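Londidgate Simulation Cell - Inspection Checklist for Shelf and Carton Handling
Checklist 7, Kavov workflow
Inspection date: 20th May
Result: Passed with comments

Scope
This checklist applies to simulated handling of packaged groceries with a two-finger gripper. It must be completed before a task program is released for trial on physical equipment at the Bakavia site. Each item is marked Yes, No or Open. An item marked No stops the release.

Section A. Cell model
A1. Tool model matches the tool listed in the work order. Yes.
A2. Shelf, table and carton are loaded as solid bodies with contact enabled. Yes.
A3. Payload values entered for every product in the set. Open.
Comment: Two products carry the default value. The Turunen product sheet is to be used as the source. Default values are not accepted for release.
A4. Joint speed limit set in the program and not only in the viewer. Yes.

Section B. Approach and clearance
B1. Fingers are fully open before the tool passes the front edge of a shelf or the rim of a carton.
B2. Clearance of at least 31 mm is kept between the finger linkage and any fixed edge during approach.
B3. The wrist camera view is checked at the table, and again at the carton.
B4. Neighboring products on the same shelf level are included in the collision check.
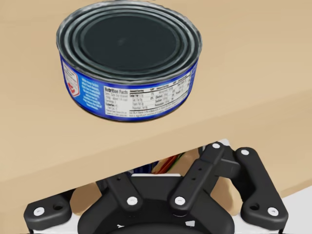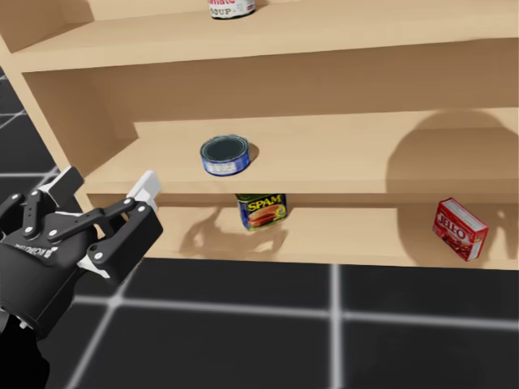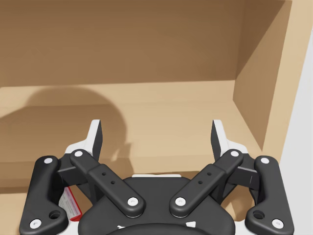
Simulated views for Section B: tuna can on the table, gripper at the shelving unit, open gripper at the carton.

Comments on Section B
B1. Yes. The rule applies on exit as well, once the product has been released.
B2. Yes at the table and carton. Open at the shelf - the log gives a margin for the middle level only. The lower level must be run separately, as the board above it limits the vertical approach.
B3. Yes. The reviewer is to confirm that the product label can be read at the table position.
B4. Yes. Boxes standing at an angle are to be checked at their true outline. A squared-up outline is not acceptable.

Section C. Stop and recovery
C1. Program stop tested in each of the 36 listed poses. Yes.
C2. Restart after a stop requires a deliberate operator command. Yes.
C3. Hold time after loss of signal does not exceed 300 ms. Yes.
C4. Recovery path from inside the carton is vertical until the fingers clear the rim. Yes.
Comment: The written procedure still shows the earlier angled path and must be replaced.

Actions before release
- Enter payload values for the two remaining products (A3).
- Rerun the lower shelf level and attach the margin log (B2).
- Issue the corrected recovery procedure (C4).

Completed checklists are kept with the program version to which they refer. Any change to the tool, shelf spacing or carton size requires a new inspection of Sections A and B.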